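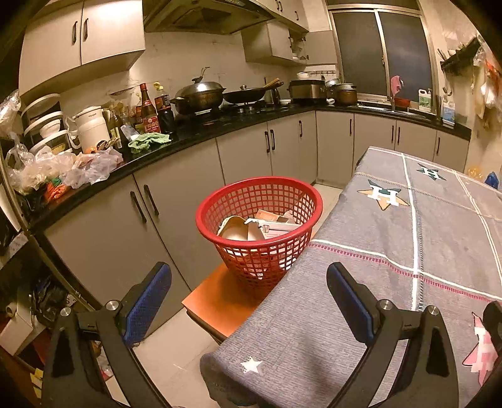 I have given up the supermarket's loyalty scheme, after nine years and what I now know to have been 551 pounds' worth of points I mostly never spent. They expire, you see. It says so in grey letters on the back of a leaflet I used as a bookmark. I mention this as somebody who considered herself careful with money, a person who will cross a road to save on a tin of tomatoes. You could have a red plastic basket on an orange stool-like thing in your kitchen, with a white printed box and a bit of brown cardboard packaging in it, and still have no idea what you paid for the contents or whether you wanted them. I certainly didn't.

The scheme had a card first, then a key fob, then an app. The app was the end of me. It wanted to know where I was, who I lived with and whether I had "a furry family member". It sent me a message at ten past six one morning to tell me I was 82 points away from a treat. I lay there in the dark working out what I'd need to buy to get the treat, and the answer was nearly twenty quid of fabric softener. The treat was a muffin.

My friend Ruby-Lee Pearce left the same scheme in February and has been unbearable ever since. She shops at the market in Etley now, with cash, in a purse, like somebody in a serial about evacuees. She says she spends less. She also says the cheese man knows her name, and I think this is doing most of the work, as she has not been cheaper to have lunch with. But she did lend me her notebook method, where you write down everything you buy for a month and then look at it with your glasses on.

So I did the month. I won't print the whole sorry thing. The worst line was crackers. I live on the top floor in Maihi Road with one other adult who doesn't like crackers, and we had got through a quantity of crackers suitable for a wedding. Every packet had been on double points. I don't remember enjoying a single one.

Second worst was anything described as a "multibuy". I had three bottles of the same salad dressing, two of them out of date, and I make my own dressing. I'm quite vain about it.
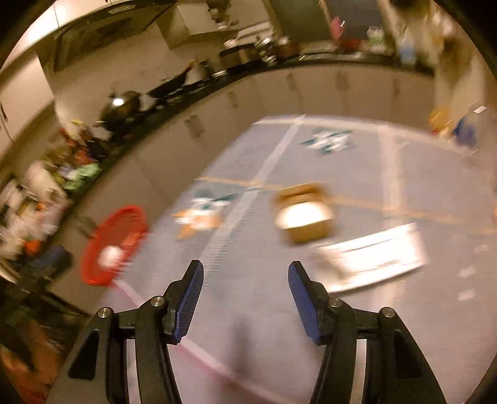 Kitchen, mid-morning, with the big greyish-lavender surface and its stripes.

What replaced the scheme is not very exciting. I walk to the shop on Dornent Lane with a list and forty pounds, and when the forty pounds is gone I come home. The first week I got the sums wrong and had to put back a cauliflower in front of a queue. The second week I had change, and spent it on a magazine about narrowboats, so I'm not claiming sainthood.

Leaving the thing took longer than joining. There's a button for closing your account, and it takes you to a page asking if you're sure, and then to another with a picture of a sad carrot. After the carrot they offered me 40 bonus points to stay. I did hesitate. I'd like to say I didn't, but I had the calculator open.

The old fob is still on my keys. It opens nothing and scans nothing, but it's handy for finding them at the bottom of my bag, and I can't get the ring open without breaking a nail.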